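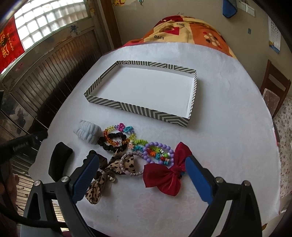
Trestus puts out new grasp planner for tangled little things

Trestus, the small software outfit from Gaturside, released version 4 of its grasp planning package on Wednesday, and anybody who has ever tried to pull one hair tie out of a drawer full of them will understand what the team has been up to all winter.

The package takes in pictures from a camera at the wrist and works out where two fingers should close. Earlier versions were good with boxes, bottles and cups, the sort of thing that stands up politely by itself and has a clear edge to grab. They were a good deal less happy with scrunchies, bows and beaded bracelets, which flop over one another and look different every time you put them down. The old planner tended to treat a whole cluster as one big lumpy object and go for the middle of it, and then you'd have three things in the gripper and a fourth hanging off by a thread.

The new release goes at the problem from the other end. It looks first for whatever is lying on top, makes a guess at which bits of fabric or string belong together, and plans a pick for that one item before it thinks about the next. After every pick it throws the plan away and looks again – a slower way of doing things, the developers admit, but a pile of bracelets hardly ever stays put once you have touched it.

The training material is a change too. For this version Trestus leaned on recordings made with hand-held grippers in ordinary homes, with people tidying small accessories into trays on their own tables. The release notes say the patterned tablecloths and bright windows were every bit as useful as the objects themselves, and that the planner now copes far better with a busy background than it did back in February, when a floral print could throw it off completely.

Trujillo, the open test suite that a lot of hobby builders use to compare planners, has a new set of 40 tidying tasks, and Trestus ran all of them 10 times over before the release. The full logs are up on the project page, failures included, and it's rather nice to be able to scroll through those. Round beads are still the sore spot. Strings of them slide out as the fingers close, and the planner doesn't always notice that it has come up with nothing.

Version 4 is a free update for anyone already on version 3, and new licenses for workshops are $900 a year, with home use free as before. It runs with Hasport, the motion control layer most Trestus users already have, though you will want to update Hasport first or the wrist camera settings won't carry over. A fix for the bead trouble is next on the list, along with a faster second look between picks.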